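Pretov Teaching Station

The Pretov Teaching Station is supplied to colleges, training centres and research groups that need to show a robot a task and keep a full record of how it was shown. The operator may guide the arm by hand, with the joints released, or work it by remote control from the Nuttall handset. Both methods store joint positions and gripper opening in the same file format, and recordings may be mixed within one task.

Each demonstration is saved under a task name and may be replayed, trimmed or deleted at the station. The internal store holds 2000 demonstrations. Older recordings can be moved to a network drive without stopping work.

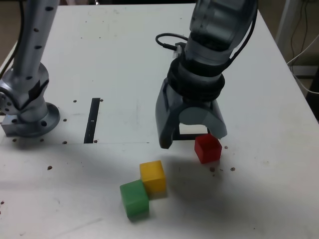 Gripper above the red cube, with the yellow and green cubes on the white tabletop.

New operators are advised to begin with single pick-and-place tasks using small cubes. The cube's starting position should be changed between demonstrations.

The station is supplied with the recording software, handset, emergency stop and printed operator's guide. Tabletops are ordered separately under part number 614. Installation at the customer's site includes one day of operator training, led by Desmond Oyelaran.

Orders and requests for a visit to the Tultport showroom should be addressed to Keith Dunmore, Equipment Sales.

Page revised December 11, 2021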